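Notes on the Folding Track, Spring Term

9 May 2020

The student robotics club at Prendach closed its spring term last week, and I have been asked by several members to set down in one place what the folding track did and where it now stands. I have advised the club for five years. The following is my own account and should not be read as an official report of the school.

The folding track was opened in the fall at the request of the students. Their aim was to enter the household division of the Husham Challenge, in which a team must teach a two-handed machine to fold clothing it has not handled before. The division does not judge the machine alone. It also asks each team to submit the demonstrations from which the machine learned, together with a written record of how those demonstrations were made.

The written record proved to be the more demanding part. In the early months our members recorded whenever they had an hour free, and each person folded in the manner learned at home. Some brought the sleeves in first. Others folded the garment in half and dealt with the sleeves afterward. When the files were reviewed in April, the group had 3,686 demonstrations on its drive, and only 1,786 of them followed a single method closely enough to be used together.

The members took this result well. They agreed on one folding order for shirts, one for trousers, and one for hooded garments, and they wrote each of them out on a single page. They also agreed that a demonstration must begin with the jaws open and both hands away from the cloth, and that a recording in which a hand slips should be kept and labeled. I had argued for deleting such recordings. The students disagreed, and after reading their reasons I withdrew the suggestion.

Hooded garments remain the most difficult group. The hood is thick and does not lie flat, the lining is slippery, and a drawcord can catch on a fingertip. The team working under the name Bunik accepted this group for the remainder of the term and set itself a limit of 60 seconds for each fold. The limit was met on shirts long before it was met on anything with a hood. Printed bedding was left in place on purpose, so that the software would have to separate a garment from a busy background.

Beige and mustard cloth, with the hand-held grippers at work:

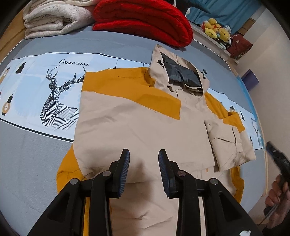
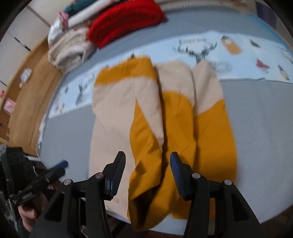
The grippers themselves have held up adequately. The ribbed pads wear faster than we had planned, and the team has asked that a spare set be kept with every pair. The pivot joints require a check before each session, which the members now carry out without being reminded. A second design, drawn by the team called Yoon, uses a shorter arm and is lighter in the hand. It has not yet been tested on heavy fabric, and I have advised against changing equipment before the entry is filed.

Two matters are still open. The first is the label sheet, which uses the word "fold" for three different motions and must be corrected before anyone outside the club can read it. The second is the question of left-handed members, whose recordings follow the agreed order but in mirror image. The rules of the challenge permit this. Whether the software will benefit from it is a point on which the two teams hold opposite views, and a short comparison is planned for the summer.

Members who still have recordings on their own computers are asked to copy them to the shared drive, with the garment type in the folder name. The drive will remain open through the break.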